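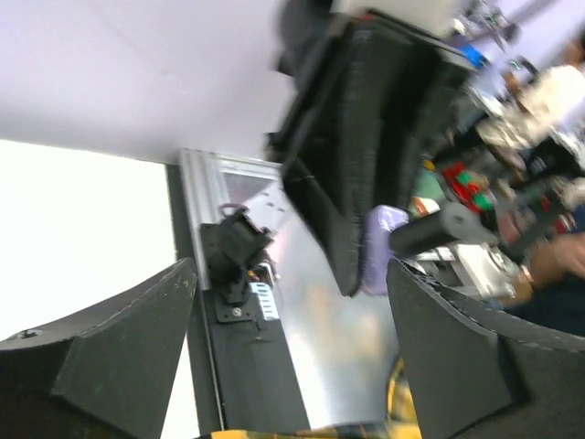 Drestham workshop refit enters second phase

Monday, December 4, 2023

Otix has begun the second phase of the refit of its workshop in Drestham, the company announced. The work covers 2,056 square feet of floor space and follows the renewal of the lighting and electrical supply, completed in September.

Workstations in the building are being fitted with aluminum framing, metal sheeting and black mounting plates. The framing is supplied by Pultis under a contract for 532 lengths. Masson is responsible for assembly and for the labeling of wiring at each station.

The workshop will remain open during the work, with up to 90 places available per day. Users are asked to keep fabrics and other loose materials clear of stations under assembly and to follow posted signs.

Reservations made before the start of the second phase remain valid. Requests to change a reservation should be submitted in writing to the Otix front desk in Drestham.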